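We use cookies to improve your reading experience. Accept | Manage settings

The Night Bus to Kumeo

1. The Ticket

Tài Diệp had the very last seat on the 257, and what a seat! Right over the wheel, with a window that rattled like a snare drum. He had 40 dollars, a sack of plums, and a letter from his aunt Lục that he had promised not to open until the hills.

He opened it at the first stoplight, of course.

"Come and run the shop," she'd written. "The desk is yours, the marble one you loved!"
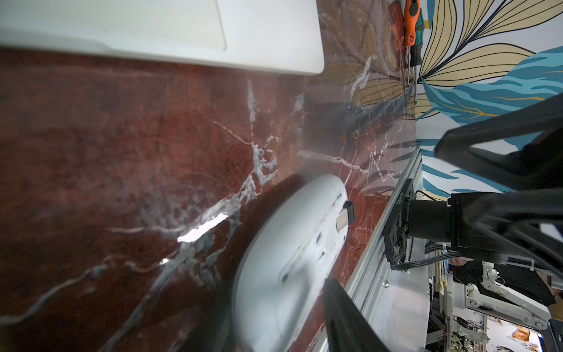
2. The Hills

Oh, the hills! They came up blue and enormous, and the whole bus woke to look. Tài passed the plums around, and a woman across the aisle taught him a song about a goat who married a judge. By the third verse even the driver was singing, and Kumeo was glittering down there in the dark.

336 likes | 2 comments | Share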